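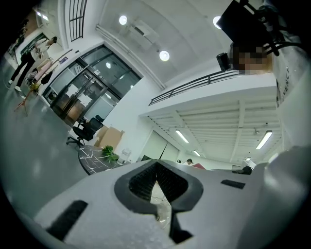 I've had the Andetti hand-held gripper for three months now, so I reckon I can say whether it's worth the money. Short version: mostly yes, but budget for more than the sticker price.

We paid $705 for ours, and I'd set aside exactly that in the plan, which was silly of me. By the time I'd added spare jaw pads ($60 a set, ouch) and paid postage, the first unit had eaten well past its line in the spreadsheet. The Hatelero was quoted to us at $728 with pads included, so on paper the dearer one was the cheaper buy. Grr.

Why did I stick with the Andetti? The feel of it, really. The ribbed black pads grab onto small, slippery things beautifully, and the rounded grey body doesn't dig into your palm when you're at it all afternoon. My colleague Nisreen Majali has smaller hands than me and found the Hatelero a real stretch – she'd put it down after a few minutes and go looking for a cuppa.

Gripes? The manual is hopeless, and Forkwood (our supplier) took ages to answer a simple question about the warranty. I'd also love a carry case at this price!

If you're planning a purchase, get a written quote that lists pads, cables and postage separately, and ask about a discount on 3 or more. I didn't ask until our second order in December and got a bit knocked off straight away.

Four stars from me. We're getting two more once the new budget's approved.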